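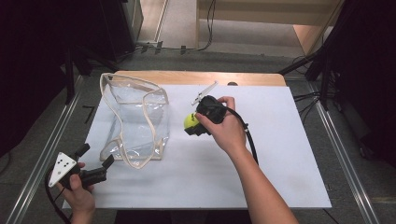 *O saco transparente com debrum creme e uma bola de ténis amarela.*

Passei anos a guardar as coisas em caixas opacas e a escrever etiquetas que depois caíam. Agora uso sacos de vinil transparente para quase tudo o que é miúdo (luvas, trelas, bolas, pilhas, os cabos do costume) e perco muito menos tempo à procura!

Ora bem, cuidados com estes sacos, que me perguntam muito.

**Lavar.** Água morna, uma gota de detergente da loiça e um pano macio. Nada de álcool nem acetona, que deixam o plástico baço. Eu encho o lava-loiça, mergulho o saco, esfrego as costuras com uma escova de dentes velha e penduro-o de boca para baixo na torneira.

**Tirar vincos.** Se o saco esteve dobrado no fundo do armário desde janeiro, vai sair de lá todo amarrotado. Enchi o meu com toalhas quentes da máquina de secar e deixei-o assim uma noite inteira – ficou quase direito. O secador de cabelo também serve, no mínimo e sempre a mexer. Ferro de engomar, nunca. Já estraguei um e o cheiro durou dias.

**Debrum encardido.** Pasta de bicarbonato com água, dez minutos, escova, passar por água. Se o debrum for claro, façam isto antes do verão, que o protetor solar agarra-se aos cantos e depois só sai à segunda ou à terceira.

**Cheiro a novo.** Aberto à janela, à sombra, dois ou três dias. O Anatole Pichon, meu vizinho do lado, jura que borras de café secas numa meia resolvem numa tarde. Experimentei e fiquei com um saco a cheirar a café e a plástico.

**Arrumar.** Em pé, uns ao lado dos outros, com as bocas para cima. Empilhados colam-se, sobretudo com calor. Um bocadinho de pó de talco por fora ajuda a descolar os que já estão agarrados.

Os meus comprei-os na Tandico, o maior tem 33 cm de largura e é o que uso mais. Para a praia prefiro rede, por causa da areia, mas isso fica para outra página.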